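This site uses cookies. By continuing to browse you accept them. OK

About Gekard

Gekard folds clothes. Myrtle Ambrose started the company in May with a table, a rented room on Hutchins Street and a firm opinion about sleeves. The table is still with us, and so is the opinion.

We work for small shops and uniform suppliers who would sooner do anything else. Most of what comes through the door is black or navy, which hides lint from no one.

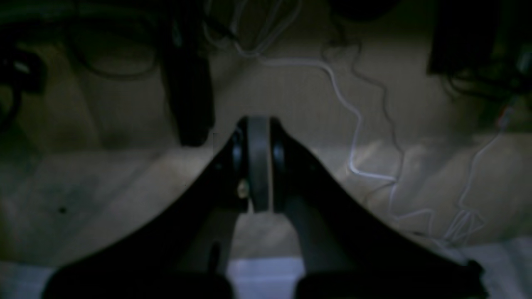
Page 2 of 2

Every piece gets laid out before anyone folds it. Creases are smoothed toward the hem, corners are matched, and the legs of trousers are expected to agree with each other. They rarely do at first. Our tabletop is white so dark cloth shows its edges.

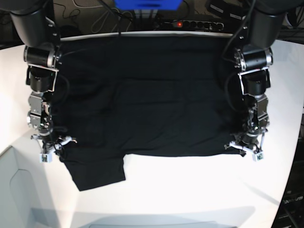
A fold starts at a corner. Pinch too much fabric and you get a lump that follows the garment all the way to the shelf; Myrtle can spot one from the parking lot. Our largest order so far was 612 pieces for Nirden, all dark, all due on a Thursday.

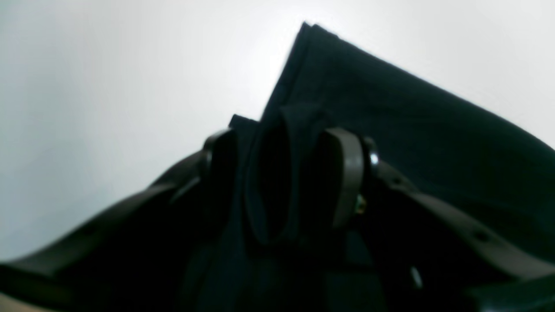 We don't iron. We have been asked – Farkar asks every season – and we send them next door.

Related
Shirts: Our Position
What to Put in the Box
Prices and Turnaround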